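Home | Reviews | Interviews | Lists | About

The Man in the Back of the Diner

April 27, 2020
By Stendach

Cheuk-hei Ko has died onscreen 30 times. He keeps the list in a school notebook, with the cause of death in one column and what he got for lunch in another. "Drowning is the worst," he says over the phone from his kitchen. "You get a wet sandwich."

You may not know the name, but if you watch enough crime pictures you know the face. He is the bookkeeper who finds the extra ledger. He is the night clerk who saw a car. In *Owusu* he is the dentist, and if you have seen *Owusu* you are now holding your jaw. He has worked steadily since his twenties and has never once been on a poster, unless you count the back of his head on the Danish one.

"I count it," he says. "My mother framed it."

I called because of *Noner*, the small, slow, very sad picture that played a few festivals in January and was supposed to open this month in theaters. The theaters are dark now, so it went online instead, where I watched it with a bowl of cereal in my lap and had to stop eating around the second reel. Ko plays a widowed piano tuner who drives from house to house in one long winter. It is the first lead of his life, and he has maybe two pages of dialogue.

"I read the script and thought they'd sent me the wrong pages," he says. "I kept looking for the part where I get shot."

He got the role, he says, by being rude. The director asked him to read a speech, the only real speech in the film, and he told her it was a good speech and she should cut it. She stared at him for a while. Then she told him to go home. He drove back feeling like a fool and stopped for pie. By the time he had paid for the pie she had called.

"So now I think, be rude more often. But I tried it on the next one and I did not get that job at all."

He learned to tune a piano for the part, or learned enough to fool a camera. The production got him lessons with a retired tuner who did not care for movies and asked him every week when he was going to find steady work. Ko liked him very much. He borrowed the man's walk for the film, a kind of sideways approach to the instrument, as if it might bolt.

"He's seen it now. He said the walk was silly and nobody walks like that. He said the tuning was fine."

I ask about the scene everyone asks about, the one in the farmhouse, where the tuner strikes the same key over and over while the owner talks to him from the next room. It runs a little over three minutes without a cut. I have read two essays on what it means. Ko has not read either.

"It means she was out of the room," he says. "The actress was stuck in the snow. The director read her lines from the hallway and they put the real voice in later. I'm listening so hard because I can't hear a word."

This is how most of the conversation goes. I bring him a theory, he hands it back with the stuffing out. When I say his stillness reminds me of silent film, he says he had a bad back. When I say the last shot wrecked me, he goes quiet for a moment, and I think I finally have him.

"That one I worked on," he says.

He grew up over a dry cleaner's, the youngest of 3, and saw most of his movies on a television with one good color, green. He still thinks of certain westerns as green. He meant to be an accountant and got far enough into it to do his own taxes, and, for a few bad years, other actors' taxes. His first paid part was in a cop show where he had one line, "Fourth floor," and was replaced in the edit by a sign.

Then came *Surnik*, the submarine picture, which made no money and which he loves. He played the cook. The set was a real tube, too low for anyone over six feet, and the leading man hit his head so many times that you can see the bruise come and go depending on the order they shot things. Ko says this with real joy. He tells me which scenes to look for – I have looked, and he's right.

"People write to me about the cook," he says. "More than anything. He makes soup, and the boat goes down. They want to know what was in the soup."

What was in the soup?

"Water. And a prop carrot. It was there for 50 takes, that carrot. I had feelings about it."

He has no idea what comes next. Two jobs were put off and one has stopped answering. He is reading, walking at night when the streets are empty, and tuning the neighbor's upright through an open window's worth of complaints. Would he take another lead?

"Sure. But I'd also take the dentist again. The dentist had a nice coat."

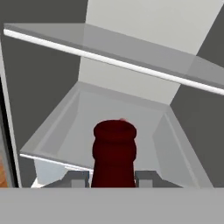
Where to Start with Ko

*Surnik*, for the cook. *Owusu*, if your teeth are in good shape. Then *Noner*, late, with your phone in another room.

786 shares | 3 comments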